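Ubaldo Vitale
June

Seeded Crackers from Leftover Bread: Project Report

The aim was to make a cracker from day-old bread that could be sold at the school shop. Our supplier was the Szűcs bakery in Bresport, which let us have 3000 g of unsold rye and wheat loaves.

The bread was sliced, dried and ground to crumbs. Each batch used crumbs, flour, sunflower seeds, oil, salt and water. We called the first recipe Juna and the second Anby. Juna had 60 g of flour per batch and broke when it was lifted off the tray. Anby had more flour and a longer rest, and it rolled out thinner.

Twenty students tasted both. Most preferred Anby for the crunch, but several said it was too salty. The rye crumbs gave a darker color and a slightly sour taste, which divided the group.

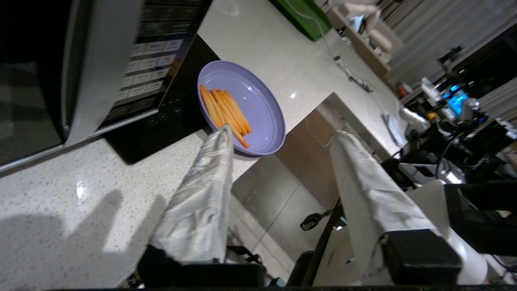 Storage was the weak point. Crackers kept in paper bags went soft after two days, and the ones in tins were still crisp at the end of the week. We did not test plastic bags.

If the project is repeated, I would cut the salt, weigh the water instead of using a cup, and keep the rye and wheat crumbs apart. The cost sheet and both recipes are in the appendix.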